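古着のたたみ・仕分けスタッフ募集(9月から、未経験可)

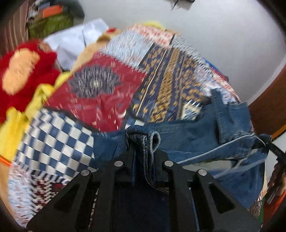 Cosimo Sartori

急ぎで書いてます、読みにくかったらすみません。

9月から衣類の仕分けとたたみを手伝ってくれる人を探しています。場所はHemiaの2階、階段上がって左の部屋。古着の店Jedskaに出す前の服を、种類ごとに分けて、たたんで、棚に入れる。基本それだけです。

募集は4名。経験いりません。古着が好きな人だと楽しいと思う。別に好きじゃなくても大丈夫、手が動けば。

■ どんな服が来るか

デニムがとにかく多い。インディゴのジーンズ、色の濃いの薄いの。それから柄もの。派手な柄の布がどさっと山になって来ます。スカーフなのか、スカートなのか、カーテンの切れ端なのか、広げてみるまで分からないものも混ざってる。ウールは秋の終わりから増える予定。革は扱いません。

服はBianchiniの倉庫から袋で届きます。袋を開けるのは朝一番の人の仕事。袋は捨てないで、階段の下にまとめて置いてください(返却するので)。

■ 仕事の流れ

袋を開ける → 台に出す → デニム、柄もの、無地、その他に分ける → 状態を見る → たたむ → 棚

状態を見る、のところで迷う人が多いです。目安だけ書いておきます。

・ボタンなし、ファスナー壊れ → 直しのカゴ
・しみ → 落ちそうなら洗いのカゴ、無理そうなら布のカゴ
・裾のほつれ → デニムはそのまま出す。ほかは直しへ
・ポケットの中身 → 必ず見る。レシート、切符、鍵が出たことも。出てきたものは入口の缶へ
・においが強い → 窓側のラックにかけて、札に「風」と書く

迷ったら「?」の札をつけて置いといてください。あとで私が見ます。

■ ジーンズのたたみ方

これは面接のときに実際にやってもらいます。先に読んでおいてもらえると早い。

まずボタンとファスナーを閉める。ウエストの両端を持って一回振る。左右の脚を重ねて、股のとがった部分を内側に折る。後ろポケットが外に見える向き。裾からウエストに向かって半分、もう一回半分。ウエストのところは生地が重なって厚いので、棚では厚いほうを奥に。ベルトループは折れたままにしない、指で起こす。

持つときはウエストの帯の部分をつかんでください。脚を引っぱると山が全部くずれます。くずれた山を作り直すのは思ったより時間かかる。

柄ものは大きさがばらばらなので、たたみ方は当日教えます。薄い生地は丸めることもあり。

■ 時間とお金

朝9時から昼すぎまで。途中で休憩あり、お茶とビスケットくらいは出ます。昼ごはんは各自で。

たたみは一日200枚くらいをみんなで。ひとりでやる数じゃないので安心してください。早い人が偉いとかもないです、きれいに積んであるほうが助かる。

時給は面談で話します。交通費は片道600円まで出ます。超える人は相談して。支払いは月末にまとめて振込み。

週に二日から入れます。続けて入れる人は優先するけど、学校や子どもの都合で抜けるのは全然かまわない。急に休むときは朝のうちに連絡だけください。

■ こんな人

・立ち仕事が平気な人(椅子はあります、数が足りないだけ)
・ほこりがだめじゃない人。古い布なので、けっこう出ます。マスクは置いてある
・日本語か、イタリア語か、どちらかが少しできる人
・袋を2階まで運べる人、歓迎。運べない人も歓迎

年齢、性別は問いません。学生可。高校生は保護者の方の同意書をお願いしまします。

■ 持ちもの、服装

汚れてもいい服。デニムの色が手や袖に移ることがあるので、白いシャツはやめたほうがいい。指輪と長いネックレスは引っかかるので外してもらってます。爪は短め。スニーカー。エプロンは貸します。

ロッカーは鍵つきじゃないので貴重品は身につけておいて。

■ 棚のこと(入る人だけ読めばOK)

入口側がJedska行き、奥がGrandska行き。Grandskaは子ども服と大きいサイズ中心です。この二つ、名前が似ていて前も混ざったので、札の色を変えました。Jedskaが青、Grandskaが黄色。棚に入れる前に札を見る。札がない山は触らないで。

一番下の段は床が近くてほこりがつくから、無地の白いものは置かない。

■ 申し込み

Hemiaの受付にメモを置いてもらうか、サイトの連絡フォームから「たたみスタッフ」と書いて送ってください。名前、連絡先、入れそうな曜日と時間。履歴書はいりません。志望動機も長いのはいらない、一行で。

面談は部屋を見てもらいながら短く。ジーンズを何本かたたんでもらって、そのまま返事します。4名決まったらこのページは下げるので、出てるうちはまだ空いてます。

見学だけも可。午前中に来てもらえれば誰かいます。呼び鈴は鳴らないときがあるのでドアを叩いてください。

■ あとから質問があったので追記

Q:気に入った服は買えますか
買えます。ただ棚に入れる前の取り置きはなしで。店に出てからスタッフ割引で。

Q:直しの作業もできますか
ミシンが使える人は言ってください、別で相談したいです。ボタン付けだけでもすごく助かる。

Q:駐車場
ないです。自転車は裏に置けます。

よろしくお願いします。返事が遅いときはもう一回送ってください、埋もれてるだけなので。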